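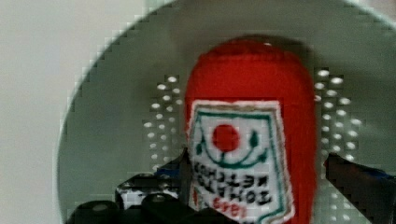 A knitted ketchup bottle between the gripper's two fingers, as seen from the wrist camera. Salludside Institute, 2023-06-26.

WHAT A TABLETOP ARM SHOULD BE BOUGHT FOR
By Přemysl Kopecký, Office of Equipment Review

The Institute has been asked by several of its member colleges for an opinion on the Asov tabletop service, which the firm of Vatex began offering to teaching laboratories in February. The members wish to know whether the service is worth its fee. The view set out below is that of this Office alone and does not bind the purchasing board, which will meet on the question in due course.

The Asov is sold as a service, and a college that signs for it does not own the arm. For a yearly charge it receives the arm and gripper, a wrist camera, a set of objects to be handled, the recording software and the attention of a Vatex technician by telephone. The shortest term is two years. At the end of it the equipment goes back, while the recordings made with it stay with the college. Vatex's printed matter gives most of its space to the arm, its reach and the smoothness of its motion. We found these much as stated and have little to add on them. Our opinion was formed on other parts of the offer, and those deserve more of a buyer's attention than they commonly get.

The first is the object set. Many suppliers furnish wooden blocks, or a box of identical plastic cubes, and the customer's students spend a term moving cubes from one place to another. Vatex sends pretend groceries and kitchen things, and a number of them are soft. A soft object changes its shape when it is held. The fingers may close further than the operator intended, and the object may lean or turn as it is lifted. A student who has only handled cubes will have learned very little of this. It is our firm opinion that the soft pieces are the most useful things in the crate, and that Vatex does itself a disservice by listing them on the last page of its catalog under "accessories."

Some members have written to object that play food gives a laboratory the look of a nursery. We cannot agree. The pieces have the merit of being known to everyone. An instruction to put the strawberry beside the can needs no drawing and no part number, and a visitor from outside the department can judge for himself whether it has been carried out. A table laid out in this way is also more honest about the conditions under which such arms are expected to work in a household, where few articles are square and fewer still are placed at right angles to one another.

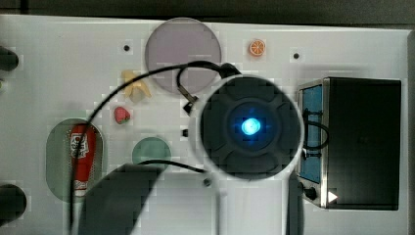 The second matter is the table itself and the manner in which the work is laid out upon it. The Asov manual recommends that a kitchen appliance be kept within the arm's reach along with the small objects, and we think this sound advice. A toaster oven is large and has a knob and a door, and it obliges the operator to plan a path around it. During our trial the staff found that their habits changed once the oven was in place. They approached more slowly and thought about the elbow as well as the fingers. Any college that takes the service should be prepared to supply a heavy appliance of its own, for Vatex does not include one, and the contract is silent on who pays if it is knocked off the table. We have asked that this be put in writing.

The third matter is cabling, and here our opinion is less favorable. The cables that serve the wrist are thin, long and held by clips, and they hang over the working area when the arm is low. The manual treats their routing in a single paragraph. Our operators lost more time to rearranging cables than to any fault in the arm or the software, and one of our senior staff has suggested that the routing be taught on the first morning, before the arm is switched on. A customer who pays yearly for a finished service is entitled to expect this to have been solved for him. Vatex's reply was that a sleeve is being designed. No date was offered, and we advise members to give the sleeve no weight in their decision until it can be ordered.

As to the conduct of the trial, it ran for 90 days in our ground-floor laboratory, and nine members of staff were trained as operators. Between them they recorded 1583 attempts at picking up, moving and setting down objects. We kept the poor attempts along with the good ones, as we believe every college should. The software makes it very easy to delete a failed attempt with one key and somewhat tedious to label it and keep it. This is the wrong way around. A record from which the mistakes have been removed will mislead the person who studies it, and students learn from the placing of that key what the maker thinks of failure. The setting can be changed by the technician on request, and we strongly recommend that the request be made on the day of delivery.

It is fair to compare the Asov with the one rival offer that members have raised with us, the Murín bench kit. The Murín is bought outright. Its gripper is plainer, there is no wrist camera, and help is given by letter only. For a department with a capable workshop and a patient instructor it may well be the better bargain, as everything in it can be taken apart and mended, and nothing has to be sent back. The Asov suits a department that has neither of these and wishes to begin teaching within a week. We do not consider either product superior in general, and we would discourage members from reading the higher charge for the Asov as a sign of higher quality. A good part of that charge pays for the technician.

The wrist camera calls for a separate word. It gives the operator a close view of the object and of the fingers on either side of it, which a camera placed over the table cannot do. It also shows very little else. Several of our staff came to rely on it too early and lost their sense of where the arm stood in relation to the table. We now ask new operators to work for their first two sessions with the overhead view alone — a rule that was unpopular when it was introduced and has since been accepted.

On the fee, this Office holds that the service is priced fairly for a department that will use it through both terms of the year, and too high for one that will bring it out for open days. Members in the second position would do better to share an arm with a neighboring college. Vatex permits sharing under the present contract so long as the equipment stays at one address, and has told us that it will consider a second address for an additional charge.

We therefore support the adoption of the Asov service by those members who can show regular teaching use, on condition that the question of damage to customers' appliances is settled in the contract and that failed attempts are kept by default. Members who have already signed are asked to send their own observations on the cabling to this Office, with the name of the operator and the position of the clips noted on each report.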